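Staking Tokura on a small balance, worth it?

plinolier
I've got 539 Tokura sitting in my wallet and the staking minimum on Golia is 1,000. Do I buy more to get in, or just join a pool? I'm leaning pool but the fees bug me.

Nawal Naciri
Pool! I did that in June and haven't touched it. They take 2 percent, and I make that back easily (well, so far).

erdos_fan
Disagree. Two percent plus the withdrawal fee adds up on a balance that small. I'd just hold.

Nawal Naciri
What withdrawal fee? Mine was zero.

Tamás Pálfi
Depends on the pool. Erdős charges one, Golia's own doesn't, but you're locked in for 8 weeks — read that part before you click anything.

plinolier
Eight weeks is fine by me. Going with the Golia one, thanks all.

erdos_fan
Your money. I still wouldn't.
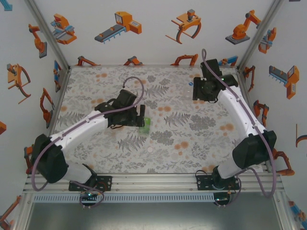

Page last changed: 11/27/19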